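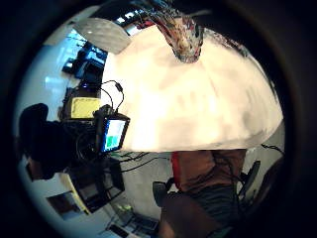
Figure 1. White surface under test with the multicolored patterned piece against it; desks and monitors at left.

Do White Surfaces Make a Shared Workroom Easier to Use?
Final report, Interior Environments studio, Jendmont College

1. Why we doubted the question

The project sheet we were given said that large white surfaces "brighten a workroom and reduce visual clutter." It cited nothing. The same sentence, almost word for word, is in the Keane furnishing guide the department hands out every January, and we suspect one was copied from the other. Our group decided to test the claim before designing anything around it.

Figure 1 shows why we were not ready to accept it. The white surface is bright to the point where most of its shading disappears. You can make out faint gray smudges and some soft shading toward the lower and right edges, but the middle gives the eye very little to work with. The patterned piece, with its red, blue, gray and tan streaks, is far easier to read. As for clutter, the black cables are still there, and they stand out against the gray floor as much as cables ever do.

2. What we did

We worked in one room in the Trarkville building, with the ceiling lights on and the monitors running. We asked 15 students from other studios to sit at the desks for an ordinary work session and then fill out a short form. The form had 5 items on glare, comfort and how easy it was to find things. Half of the sessions were meant to have the white surface facing the desks and half were meant to have it covered with a gray cloth. In practice the cloth slid off twice and we had to throw out one Friday afternoon completely.

We also had a budget of 200 dollars. Most of it went to the cloth and to a borrowed light meter that needed a new sensor cap before the Pundutov lab would take it back.

3. Results

Comfort scores hardly moved. Students said the room felt brighter with the white surface uncovered, which is what anyone would guess, and several of them also wrote that they turned their chairs away from it. The form had no item for turning your chair, so we only know about the ones who bothered to write it down.

The clutter scores were worse than useless. We used the word "clutter" without defining it. One person took it to mean cables, another meant coats and bags, and a third left the item blank with a question mark. We can't say the white surface helped or hurt.

The meter readings went up near the uncovered surface, but we took them at different times of day and did not record where the blinds were. We left them out of the table for that reason.

4. What we would not claim

We would not claim that white surfaces are bad. We had one room and a small group of people who mostly knew us. We would also not repeat the sentence from the project sheet, and we think it should come off until somebody can say where it came from.

5. If another group picks this up

Define clutter first. Clip the cloth at the corners. Put a question about seating direction on the form, and write down the position of the blinds at every reading. A matte gray panel next to the white one would make a better comparison than a cloth, which wrinkles and makes shadows of its own. Our blank forms are in the studio cabinet, second shelf.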